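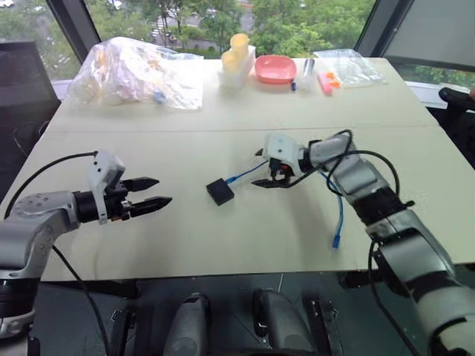 Too many good cords end up in the bin because people have forgotten what they belong to, Parveen Durrani told the Clekton library's August meeting, and she would like to see a place in every suburb where they can be handed in and borrowed out again.

The Wellaletti branch is the first to try it. Its cable and adapter exchange opened on Saturday in the Qureshi Room, behind the children's section, and will run for a trial of five months.

Residents can drop off unwanted charging leads, network cables, power adapters and small connection boxes during library hours. Items are checked, sorted by plug type and given a paper tag. Anyone who needs a replacement can take one home without charge, and there is no need to bring it back.

The branch had taken in 286 items by closing time on Saturday. Phone and tablet leads made up the largest group, followed by power adapters for printers and modems that their owners no longer have.

Some pieces are slower to place than others. One is a small square black box with a blue cable coming out of it and a blue plug at the other end. It has gone on the query list until its use is confirmed, along with a bag of camera leads and several adapters whose printing has worn off.

The exchange will not hand out a mains adapter unless its voltage and current ratings can be read. People looking for one are asked to bring the device with them, or a clear photo of the label on its underside. The old adapter is useful too, even if it no longer works. Staff can compare the plug size, but they will not open a casing or repair a damaged cord.

Anything with split insulation, bent pins or scorch marks goes into a separate tub for recycling. Loose batteries, power boards and extension leads can't be accepted at the branch. They can be taken to the Clekton transfer station, which has a covered drop-off bay beside the weighbridge.

Durrani first raised the idea after helping her mother move out of a house in Wellaletti. The move produced two shoeboxes of cords, and a neighbour went home with the printer lead she had been about to order online.

"I kept thinking somebody in the next street was probably paying for the exact thing I was holding," she said.

Shelving and storage tubs came from Kameo, the hardware store on Station Street, and the council has put $2000 towards testing and recycling costs. The library will report on the trial when it ends, including how much was collected and how much went out again. A decision on the Clekton central branch will wait for that report.

Donors are asked to untangle cords before bringing them in and to fasten each one with string or a rubber band. Sticky tape leaves residue and takes a long time to remove. If the matching device is known, a note with its make and model should be tucked under the band.

Drop-offs close at 4 pm each day the branch is open. Larger collections, such as those from an office clean-out, need to be arranged at the front desk beforehand.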